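Fall walk-through, Pacheco building, 10/29/21. My notes are under each item, so read those too and don't just look at the check marks!
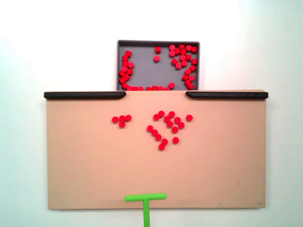 I started at the front this time because last time I started at the back and ran out of steam before I got to the entry. Same form as May, with a couple of lines added at the bottom. OK means OK, FIX means somebody needs to get to it before the first freeze, and WATCH means I'm going to keep bugging everyone about it.

## Outside and entry

- [x] **Front steps and handrail:** OK. The handrail was wobbly in May and now it's rock solid (thank you, whoever did that, it's a really nice job).
- [x] **Entry light and timer:** OK, but the timer is still on summer time in its own little head. I moved it up so the light comes on before people leave for the day.
- [ ] **Downspout, Grilholm Street side:** FIX. The bottom elbow has popped off again and the water is going right onto the walkway. That's going to be a skating rink by December. A screw and a strap would do it, I think. Tape won't, we tried tape.
- [x] **Parking lot lights:** OK, all on.

## Doors and exits

- [x] **Main door closer:** OK. Latches by itself from wide open.
- [x] **Exit signs, both hallways:** OK. I held the test button on each one for a full minute, and my thumb would like that noted.
- [ ] **Back exit:** FIX. Door opens fine, but there were flattened boxes leaning against the wall right beside it, and one had slid down across the threshold. I carried them out to recycling. Please please please don't park anything there, even for five minutes. I know it's the handiest spot in the building.
- [ ] **Side door sweep:** WATCH. I can see daylight under the left corner. Not really a safety thing, but mice don't care what list it's on.

## Fire stuff

- [x] **Extinguishers:** OK. All 5 have the needle in the green, pins in, tags current. The one by the kitchen had an apron hanging over it, so I moved the apron to the hook behind the door.
- [x] **Smoke alarms:** OK. New batteries in the hallway ones. If you hear chirping, it isn't those!
- [ ] **Alarm panel:** WATCH. The Kollance panel shows a clean status, but the log still has the same low backup battery message, code 429, that it had in May. I called and they said the battery is due for replacement and they'd put us on the route. I'm leaving this one open until I see a new battery in there with my own eyes.

## Electrical

- [x] **Breaker panel clearance:** OK. Three feet clear in front. The tape on the floor is working, so let's keep it.
- [x] **GFCI outlets:** OK. Tested and reset every one, kitchen and both restrooms.
- [ ] **Extension cords:** FIX. There's a brown household cord running behind the filing cabinet to the space heater in the office. I unplugged it and coiled it up on the desk with a note. Heaters go straight into the wall, no cord, no power strip. I get it, that office is freezing, and I've added "look at office heat" to my own list.

## Kitchen and restrooms

- [x] **Hot water:** OK. Warm quickly, not scalding.
- [x] **Under-sink cabinet:** OK. Dry, and the old drip hasn't come back. I moved the Wultine degreaser up to the high shelf with the other cleaners.
- [x] **First aid kit:** OK now. It was down to one lonely bandage and a lot of burn gel, so I restocked it from the supply closet. If you take the last of something, write it on the card inside the lid.
- [ ] **Men's room floor tile:** WATCH. The loose one by the sink still rocks a little.

## New lines this time

- [x] **Storage shelving anchored to wall:** OK, I gave each unit a good shove. The label on the tall one says 1,000 lb evenly loaded, and that still means heavy things go on the bottom!
- [ ] **Water meter reading:** 2,566. I'm writing it down so we have something to compare against in the spring, in case a toilet is running quietly somewhere. Leaving the box open till then.

The downspout and the cord are the two I'd like done first. The form goes back in the blue binder by the time clock, and if you fix something, put your initials and the date next to it so I don't go hunting for it again.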